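Stores should quit making returns so easy. There, said it. Got this from my inbox after last Thursday's post and yes I buy stuff online too, I'm not a monk.

My sister-in-law Leonora Ignacio ordered 5 pairs of the same Skitley sandals in August. Kept one. Free label, free pickup, thirty days to make up her mind – and she's a careful person! Normal behavior now. We all treat the porch like a fitting room.

And somebody pays. You do, if you buy one pair and keep it. It's baked into the price, every time.

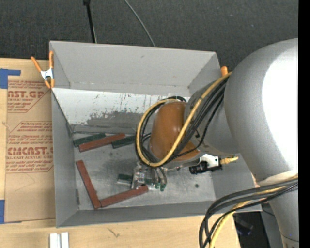 Olto started charging $5 a return and people lost thier minds. I read the comments, 83 of them, mostly folks swearing they'd never shop there again. Fine. Five bucks is a sandwich, half a sandwich. It's enough to make you check the size chart before you click, and thats all I want from it.

Exceptions, sure. Broken, wrong color, wrong item – store eats it, no argument. But "I wasn't feeling it"? Pay the five.

Plundley still does the free thing. Guess where I got my last coat. Kept it though. Sleeves a bit long.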